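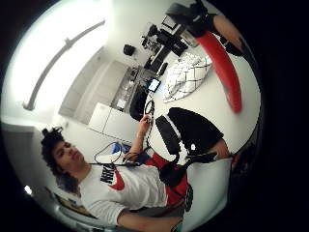 Concetta Caputo
Member, Bradside Shared Workshop

Cable mess on a hand-held gripper: is a wearable harness worth the bother?

I'm building a hand-held gripper at our shared workshop, the sort you carry about and squeeze yourself so that an arm can later be taught from what you did. There's a wide round lens on it, one small motor for reading how far the fingers are open, and a little computer that has to live somewhere on the person. The picture is where I've got to. As you'll gather from the cables, wiring is the weak part.

The plan I was given is from the Travuvska build notes. It says to wear the computer and battery on your body and run everything down the sleeve. I have my doubts. The notes claim you can work for 40 minutes "without noticing the leads", and I noticed them before I'd stood up. Every time I reach above my shoulder something pulls, and twice now the USB plug has come half out and the recording has stopped with no warning at all. I only found out when I went to copy the files over.

What I want to know:

Does anyone really use the worn version for long sessions, or does everybody quietly go back to a lead to the bench?

Is there any point in paying for the Lernel flexible cable? It's 72 for the set, and as far as I can tell it's ordinary cable with a softer jacket.

And is the very wide lens doing anything useful? Half of what I get is ceiling and cupboards. I've been told the arm "learns from context", which sounds to me like something people say when they've already bought the lens.

I'm not after a shopping list. I'd like to hear from somebody who has run one for more than an afternoon.

Posted 8 Dec 2018

Dong-geon Ham
Regular contributor

I ran one through most of August, so I'll have a go.

Worn or bench: I went back to the bench for anything done at a table. The worn kit only earned its keep when I had to walk between rooms. If all your jobs are within reach of one desk, use a long lead hung from a hook overhead and stop suffering. The forty-minute figure in those notes is fanciful. I was fed up well before that, and the battery gets warm against your ribs.

The plug coming out is a separate fault and you should fix it first. Tie the cable to the body of the gripper about a hand's width back from the socket, with a small loop of slack between the tie and the plug. Then pull on it quite hard. If the plug moves at all, tie it again. Also make the thing beep when the recording stops. A buzzer costs next to nothing, and I threw away 200 clips before I fitted one.

I wouldn't buy the Lernel set. I did, and it tangles like any other cable. What helped was cutting everything to length and wrapping it in one cloth sleeve, so there was a single fat lead instead of several thin ones all going their own way.

On the lens I half agree with you. A wide view does help the software work out where the gripper is in the room, and plain white cupboards don't give it much to go on. A bit of clutter or a patterned cloth is useful for that. Whether the arm ends up any better at picking things up, I couldn't say. I tried wide against narrow on a cup-stacking job and the difference was smaller than the difference between my good days and my bad ones. Anyone who tells you otherwise should show you how many tries they counted.

benchrat
New member

just get the Orlandini wireless one, no cables, problem solved

Concetta Caputo
Member, Bradside Shared Workshop

Thanks Dong-geon, that's the first account I've had that includes anything going wrong. I'll tie the cable back properly and add the buzzer before I touch anything else. The hook over the desk sounds right too, though I'll have to ask what I'm allowed to screw into.

benchrat, have you used it? I looked it up and it's good for 8 minutes on a charge, with the picture sent over the same wifi that drops out in our workshop whenever the laser cutter is running. If you've had it working for a whole session I'd like to know how you did it.

benchrat
New member

no but the reviews are good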